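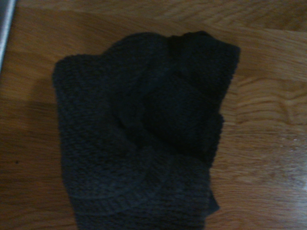 How I Finally Got My Kitchen Towels to Stop Smelling

I used to think a sour towel was just part of having a kitchen. You'd dry your hands, catch a whiff of old pond, and toss the thing in the hamper. Then I'd wash it, and it would come out fine, and by Tuesday it was a pond again.

The smell is mostly leftover grease and detergent hanging on in the fibers. So more soap was making mine worse! I now use half of what the cap says and skip fabric softener completely, which also coats the cloth and keeps it from soaking anything up.

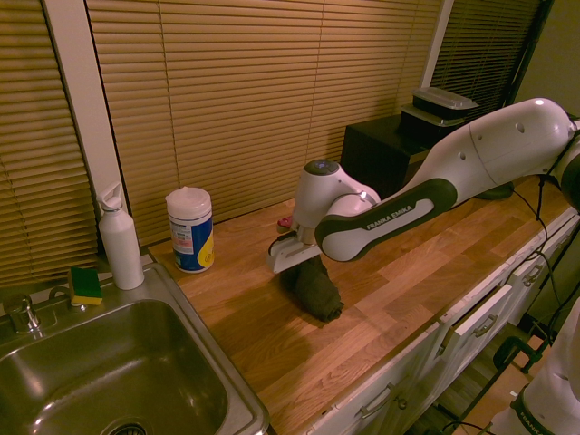 3 min read

Strip them first

If your towels are already funky, do one good soak before you change any habits. I fill the laundry sink with the hottest water the tap gives, add a scoop of washing soda and a small squirt of detergent, and leave everything in there until the water is cool. The color of that water is disgusting and I love it. Wring, then run a normal hot wash with no soap at all.

Dark towels will lose a little dye, so keep them away from the white ones.

Drying is most of it

A towel left in a heap stays damp in the middle for ages. Hang it open, one layer, with air on both sides. I had a single hook for years (cute, useless) and swapped it for a plain bar on the end of the cabinets. If you only have a hook, at least shake the towel out at bedtime and turn it over.

Knits and chunky weaves hold more water than flat ones, so I use those for hands and the thin flat-weave kind for dishes. My flat ones are from a shop called Thiele and they've been through the wash more times than I'd like to think about. The Davby ones I bought on sale went stiff as cardboard, but I was still using softener back then, so maybe that's on me.
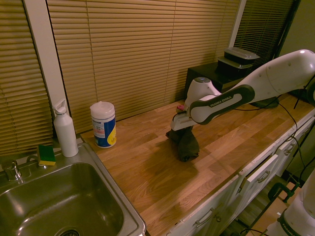 Olive green cloth on the butcher block.

Rags for the counter

Keep counter rags separate from hand towels. Mine live in a bin under the sink – when they're used, they go over the edge of the bucket to dry before they go in the hamper. Never put a wet one in on top of dry laundry.

For a wood counter I wring the rag until it barely feels wet, wipe with the grain, and go over it again with a dry one. Don't leave a damp rag sitting on the wood overnight. I have a gray ring next to my stove from doing exactly that, and 2 rounds of sanding only made it a paler gray ring.

How many do you need?

I keep 20 in rotation and wash twice a week.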